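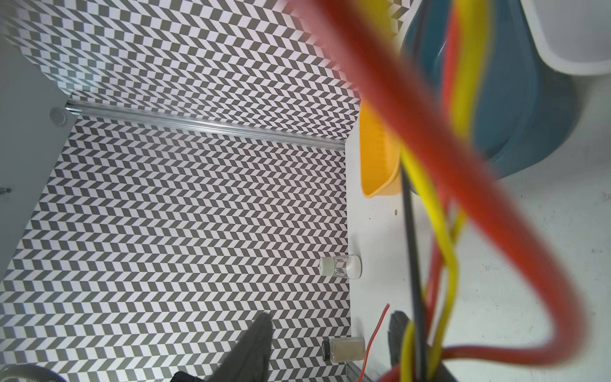
Can I fix a mistake in a published story without running a correction?

A spelling slip or a missing comma can be fixed quietly, using the Small Fix button. Anything that changes a fact, such as a name, a vote count, a date or who said what, has to go through the Corrections desk, and Voven will ask you which kind of change you're making before it lets you save.

Section 18
Setting Up the Corrections Desk

Welcome to the part of the guide that most newsrooms put off reading until the phone rings! We understand, and we have tried to write it so that you can follow it with the phone ringing. If you have a quiet afternoon, though, please set things up now. The whole job is shorter than it looks on the page, and your editors will be much happier with a form they have already seen once or twice.

The Corrections desk is the part of Voven where errors in published stories are logged, checked, worded and put in front of readers. It works for the website, for the email editions, and for the print pages if you send those out of Voven as well. It does not touch reader comments or paid notices, and those have sections of their own.

Before you begin

You will need an account with Editor or Owner rights. Reporters can file a correction but they can't change how the desk behaves, and if you don't see the Desk Settings tab at all, your account is almost certainly a Reporter account. Ask whoever set up your newsroom to change it.

It also helps to have your paper's corrections policy handy, even if it's only a paragraph in an old staff handbook. You'll be copying some of it into the settings, and it's a nuisance to go hunting for it halfway through. If you've never had a written policy, the starter text that comes with Voven is perfectly usable while you write your own.

Note: If your newsroom publishes more than one title, each title has its own Corrections desk. Settings do not carry across. The Grasthorpe and Cerkovdale editions in our training newsroom, for instance, are set up separately all the way down to the wording of the footer.

Turning the desk on

1. Sign in and open Newsroom, then Desk Settings.
2. Choose the title you want from the drop-down list on the left.
3. Scroll down to Corrections and move the switch to On. The page reloads, which can take a moment on a slow connection.
4. Under Who May Approve, pick at least one person. We suggest two, so that a correction doesn't sit there all evening while your one approver is at a school concert.
5. Under Where Readers See It, tick the places you want the notice to appear. You can choose the story page, the corrections page, the next email edition, or any mix of them.
6. Press Save Desk.

Caution: Turning the switch back to Off later on does not delete your corrections, but it does hide the public corrections page. Readers who have bookmarked it will get an error. If you only want a break from the email notices, untick that box and leave the switch alone.

Writing your standing text

Every correction in Voven is built from a piece of standing text plus the particulars of that one mistake. The standing text is what makes your corrections sound like your paper, so do take a little time over it. Lots of papers like "An earlier version of this story said…" and it does the job nicely. Others prefer to start with the right fact and mention the wrong one afterward. Either is fine, and you can keep both on file and let the editor pick.

1. In Desk Settings, open the Wording tab.
2. Press New Wording and give it a short name that your staff will recognize in a hurry.
3. Type your text. Put the word WRONG where the error should be quoted and the word RIGHT where the true fact should go, both in capital letters. Voven swaps them for the real thing when an editor fills in the form.
4. Press Try It. A sample correction appears on the right-hand side of the window.
5. Read the sample out loud. It sounds silly, but a clumsy sentence gives itself away very quickly when you hear it.
6. Press Keep.

The heading of a correction can be no longer than 98 characters, counting spaces. The form stops you at the limit and turns the counter red. The body has no limit, although we'd gently suggest that a correction longer than the story may need to be a new story.

Note: If you leave out either WRONG or RIGHT, Voven will still keep the wording, and it will show a small yellow triangle beside its name. Some papers have a rule against repeating an error, so leaving out WRONG is allowed on purpose. Leaving out RIGHT is nearly always a typing slip.
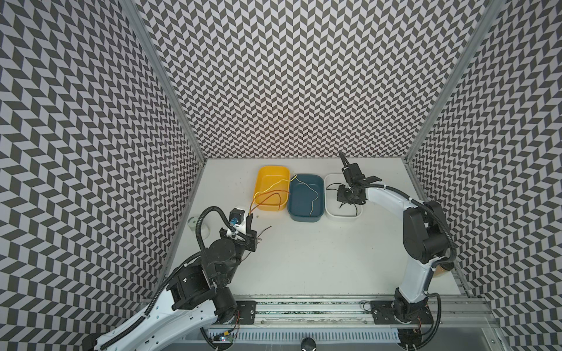 Yellow, teal-blue and white trays, side by side on a white tabletop.

Filing a correction

Once the desk is on, anyone with a Reporter account or better can file. Please do encourage them to! The habit is easier to build in the first month than in the tenth, and a reporter who spots her own error and files it before lunch has saved everybody a good deal of bother.

1. Open the published story in Voven. You can search by headline, by byline, or by pasting in the web address.
2. Press More, then File a Correction.
3. Highlight the words that are wrong. If the trouble is something that was left out, click in the place where it should have been and choose Missing.
4. Type the correct words in the box marked Should Say.
5. In the box marked How We Know, write down your source. Readers never see this box. A phone call, a court paper or a link to the minutes of the meeting will all do.
6. Choose a wording from the list and check the preview.
7. Press Send for Approval.

Your approvers get a message straight away. The story stays exactly as it was until one of them says yes, so if the error could hurt someone, please also pick up the phone.

Caution: Don't file a correction to take a whole story down. Removing a story is a different process with different records, and if you use the correction form for it, the headline will stay in search and in the email archive.

Approving, holding and sending back

An approver has three buttons. Approve publishes the change and the notice together. Send Back returns the form to the person who filed it, with a space for your remarks. Hold sets it aside for 59 minutes, after which it returns to the top of the list and messages all the approvers again. You can hold the same correction more than once, but the second time you'll have to type a reason.

We've been asked now and then why Hold can't be made longer. Khrystyna-Mariia Yatsenko, who looks after the Corrections desk here at Voven, was an evening editor for years and feels strongly about this one. A hold that lasts overnight is a hold people forget, and she would sooner annoy an editor than have a wrong name stay up until morning.

The print page

If you send pages from Voven to a printer through the Torvik connection, approved corrections can flow into a box on page 2, or on whichever page you've chosen for them.

1. Open Print, then Standing Boxes.
2. Press Add a Box and choose Corrections.
3. Pick the page and drag the box to where you want it.
4. Set the cut-off time. Corrections approved after it go into the following edition.
5. Decide what happens when there are none. You can leave the box out altogether, or print a line telling readers how to report an error.

We're rather fond of that last choice. A standing line with a phone number and an email address fills the hole neatly, and readers do use it.

Note: The Torvik connection checks for new corrections when the page is sent and at no other time. If you approve something after the page has gone, you'll need to open the page and send it again, and your printer may charge you for the second plate.

How long records are kept

Voven keeps the full history of each correction, including the How We Know box and any remarks from approvers, for 18 months. The public notice stays on the story for as long as the story is online. If your lawyers would like the history kept longer, open Desk Settings, then Records, and press Download. The file opens in any spreadsheet program.

When something doesn't look right

The notice isn't showing on the story page. Check that Story Page is ticked under Where Readers See It, then refresh your browser. Saved copies of a page can hang on for a little while.

The story changed but the email edition didn't. Emails that have already gone out can't be altered. The correction will appear in the next one, provided that box is ticked.

An approver isn't getting messages. Ask them to look under My Account, then Alerts. New accounts are set to receive alerts only between 9 a.m. and 5 p.m., and evening staff will want to change that.

The wrong wording was used. Open the correction, press Reword, and choose another. It will need approving again, and the earlier wording stays in the history.

For setting up reader comments and how they're moderated, turn to the next section.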